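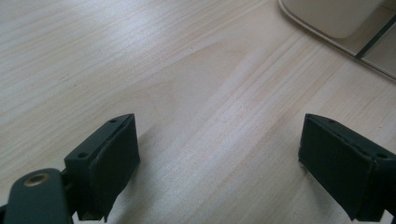
Hi, and welcome to the Flindbridge Robotics Club page! I'm Niilo Koivisto. I teach shop and physics at Flindbridge School, and after the last bell I'm the guy in the room at the end of the science hallway telling people to tie their hair back. This page has needed a rewrite for ages (the old one still had us meeting in the library), so I finally sat down with a big cup of coffee and did it.

How we got going

The club began with two students, one dead printer and my very optimistic idea that we could turn the second thing into something for the first two. We got a motor to spin. It spun the wrong way and we cheered anyway. The next fall there were enough of us that the librarian asked, very kindly, whether we might be happier somewhere with a door that closes, and we've been in Room 20 ever since.

For a couple of years we did wheels and nothing but wheels. Line followers, maze runners, a thing that was supposed to push a soccer ball and mostly pushed itself under the radiator. Then one of our ninth graders asked why none of our robots could pick anything up, and I didn't have a good answer, so we spent that whole winter on grippers. We've never really gone back! Picking up a thing and putting it down where you meant to is so much harder than it sounds, and the kids love it for exactly that reason.

What we do now

Most of the year is about hands. Two fingers, a linkage to move them, something grippy on the inside, and then a great many afternoons of trying it on a table. The newer members start with a gripper you hold and squeeze yourself, no motors at all. You learn a ton that way. You find out that a hard plastic finger will skate right off a marble, that a soft pad helps until it starts to curl at the end, and that a pivot hole needs a proper bushing in it or the whole finger gets wobbly by spring. Pads are the part we redo most often. We keep a box of foam and rubber scraps under the window, and if you have any old mouse pads at home, please send them in. I mean it, we'll take all of them.

After that come the arms. Our main one is called Longo, named by a student who has since graduated and who never would tell us why. Longo has been rebuilt so many times that I couldn't point to an original part. The smaller arm is Stuvley, and Stuvley is the one you get to program first, because it's slow and very forgiving if you tell it to drive into the table.

The Erkholm meet

Our big event is the Erkholm Cup, a one-day contest for school teams from around the county. Each team gets a table, a tray and a pile of objects nobody has seen before, and you have 8 minutes to move as many as you can without dropping them. Last time there was a wet sponge. There was also a single playing card, lying flat, and I still think about that card. We scored 84 points and came in fourth, which made us very happy, plus the team brought home the prize for best notebook. (Write things down, kids! I say it every week!)

Who can join

Anyone in grades seven through twelve. You don't need to know how to code, and you don't need to own a single tool. Some of our best members came in because a friend was staying late and they needed a ride home. If you like drawing, we need people to sketch parts. If you like arguing, we need someone to read the contest rules very, very closely.

We take new members whenever they show up, but August is the easiest time to start. We run a short build week before classes begin, and everybody makes a gripper to keep. Bring lunch and closed shoes. Safety glasses are here already.

What it costs

There's no fee. Last year we raised $3978 from the bake sale, the spaghetti supper and a very generous parent group, and it went to motors, filament, the bus to Erkholm and a second soldering station so the line would finally move. If you'd like to help out this year, the school office can take a check made out to the club.

Coming to see us

Parents and little brothers and sisters are welcome any time the door is open. Knock loudly, the printers are noisy. You can leave a note for me at the front office or just catch me at pickup, I'm the one with sawdust on my sweater.

Page updated Mar 2, 2022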